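Student Projects > Clubs and Coursework
Thread: Evangelista suturing project, is this really automation?

imansilla
Our group in the Irdale surgical robotics class has hit the point where we have to write up what we've got, and I'd like outside opinions before we embarrass ourselves. The project is called Evangelista. The arms tie interrupted stitches on tissue, and our code handles some of the motion. Which parts count as "autonomous" is what we keep fighting over. I don't trust our own draft. It says "automated suturing" in the title, and I voted against that.

View from the wrist, with the thread where it likes to be, on top of everything:

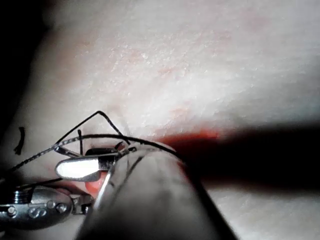
What does the code do without a person on the controls? It plans the approach to the entry point and moves the arm there, and then a student takes over for the bite and the knot.

So I'd call that assisted positioning. My teammates say everybody in this field rounds up and we should too.

prinder_fan
Your teammates are right that everybody rounds up. That's a reason to not believe the titles, including yours. If a person ties the knot, a person did the suturing.

gearhead_lou
Disagree. Getting a tool to the right place at the right angle on something soft is most of the job. The knot is hand tricks. I'd keep the title and put the split in the first paragraph.

prinder_fan
Have you tied one of these through a console? "Hand tricks" is a funny name for the step that eats the whole lab period. We did it last January in the Fusutstead club and thread handling beat us every single session.

gearhead_lou
I have, thanks. And my point stands, the grader wants to know what's new. Knots by remote control aren't new.

imansilla
Neither is moving an arm to a point, if we're being fair. Lou, how would you score it? The rubric gives 18 points for "task completed by the system" and five for "honest account of limits." I think we lose most of the 18 whichever title we use.

Side view from the same work:

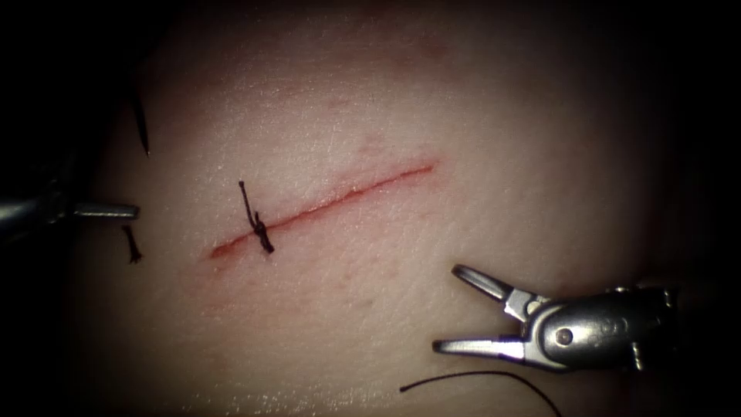 The other thing bugging me is the data. We're supposed to collect 2,000 labeled frames for the thread detector, and I can't see it helping. Black thread against a dark background gives the detector nothing to hold on to, and short scraps get labeled as thread too. More frames of the same problem is still the same problem -- unless we change the lighting or the labels, and neither one is in the plan.

mossy_k
TA for a different section here. Label the scraps as their own class. It's dull work but it's a fix. On the title, I would mark down "automated suturing" if the code stops before the needle goes in. I wouldn't mark down "automated approach for suturing."

gearhead_lou
That's a mouthful but fine.

prinder_fan
I could live with it. I'd still want to see how many approaches had to be redone by hand. Every demo I've been shown leaves that number out.

imansilla
We didn't log it. I asked for that in week two and got told it would slow us down -- now I have to go back through the arm recordings and pull it out. Separate scrap class is going on the list, thanks mossy_k. If anyone has a script that flags manual takeovers from joint logs, please send it my way.

Ignacio Mansilla, Evangelista group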